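Planning and Budgeting for a Two-Arm Bench: Your Questions

We love these questions, so keep them coming! Answers are by Mirko Martinelli, who looks after the Lonura bench and its shopping list.

How big a table do we need?
Longer than you think. Both arms have to reach the middle, and the props need room too. Ours is 200 cm long and 80 cm deep, and we fill every bit of it when the menu includes drinks and pastry.
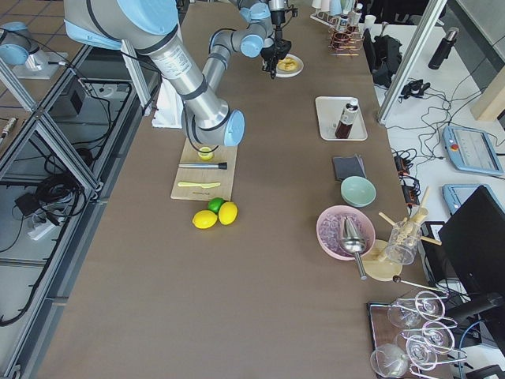 Two arms over the long table, with the cutting board on one side and the bar tools on the other.

What gets left out of the first budget?
Small stuff! Power adapters, cable runs, a side table for the teach pendants, and the aluminum profile underneath. Put all of it on its own line. Our Privton order for profile and brackets was $398, and I'm still happy with it.

Should we buy a wrist camera right away?
If you can, yes. A fixed camera is great for the whole table, but the close view is a treat when you're working near the rim of a plate.

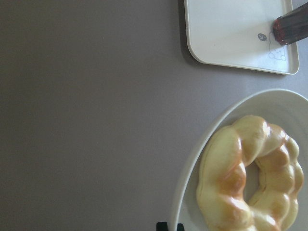
Wrist view: ring-shaped pastry on its plate, tray just beyond.

Do we need special dishes?
No, ordinary ones are a fine start. Allow up to $200 for plates, trays, cups and glasses, and buy spares in the same shape.

One arm first, or two?
One is a perfectly good start (the Drallska team did that and added the second in April). Just buy the long table on day one, and leave the mounting space open.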